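Henrique Lobo
Thread, 1/14
Notes on drawing down a small reservoir through a single bottom outlet, using Stenurcombe as the case. Mostly arithmetic. Corrections welcome, with units please.

2/14
The question put to me was how long it takes to lower the water by one metre if inflow is steady and the outlet valve is fully open. People expect one number. The answer depends on the starting level, the inflow and the state of the pipe.

3/14
Flow through the outlet goes with the square root of the head. Halve the head and you still get 71 per cent of the flow. The first metre comes off faster than the fourth for that reason, but the reservoir also narrows as it goes down, and the narrowing works the other way.

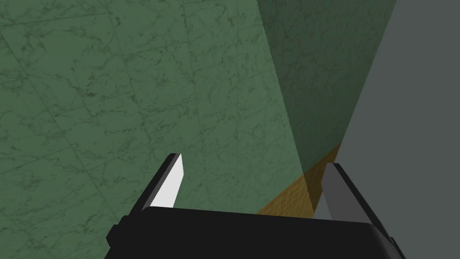
Stenurcombe, June

4/14
Surface area at top water level is 1078 square metres per the old drawing. It is a small pond with a large set of paperwork. The drawing has no contours below the draw-off, so everything deeper is interpolated from the dip readings.

5/14
Dips were taken from the footbridge with a weighted tape. The tape stretches a little when new. I check mine against a steel one at the start of each season and write the correction on the reel.

6/14
Volume in the top metre comes out at more than 1000 cubic metres. With no inflow and a clean pipe that is an easy overnight job. With inflow you need the net rate, and the net rate changes every hour because the head does.

7/14
Do it in steps. Take 100 mm slices, work out the mean head for each slice, get the outlet flow, subtract the inflow, divide the slice volume by what is left. Add up the times. A spreadsheet with ten rows will do this perfectly well.

8/14
Common mistake: measuring head to the invert of the pipe. If the outlet discharges freely, measure to the centre of the pipe at the downstream end. If it is drowned, measure to the tailwater level. On a low dam the difference matters a lot. 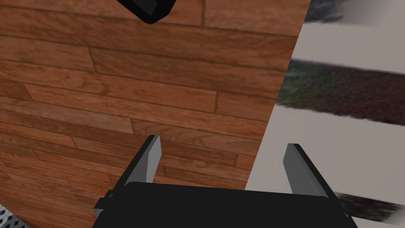 9/14
It also matters which coefficient you pick. The Zendex sheet that came with the valve gives a figure for the valve alone, fully open, in a straight pipe. Add the entry loss, the screen, the bend and the friction over the length. I ended up with well under two thirds of the flow I would have had from the valve figure by itself.

10/14
The screen is the worst item. Leaves raise the loss slowly, then quickly. If the level stops falling at the rate you worked out, look at the screen before you look at the sums.

11/14
Rate limit. The upstream face at Stenurcombe is clay with stone pitching. Water inside the bank drains more slowly than the water outside it, and a fast drawdown can leave the face heavy and unsupported. We kept to 300 mm a day, which made the valve capacity irrelevant for most of the job. Your own engineer sets that limit. I don't.

12/14
Someone asked about Dunudard. Different animal: concrete wall, two outlets, and a catchment of 492 hectares against 233 here. Inflow after rain there can exceed one outlet on its own, so the level goes up with the valve open. Plan for both outlets or wait for a dry spell.

13/14
Ondrejka's worksheet uses the same slice method but holds the coefficient constant down to zero head. Fine for most of the range. Below about one and a half pipe diameters over the entry you start to pull air and the square root rule no longer fits. Stop the calculation there and go by readings.

14/14
Readings to keep: level, time, valve turns, weir depth on the inlet stream. Read the level at 7 am and 7 pm, same gauge board, same side. If the board has been painted, check the zero.

Addendum: yes, the slice times should be in seconds until the last column. I had hours in row six of the first version, now fixed.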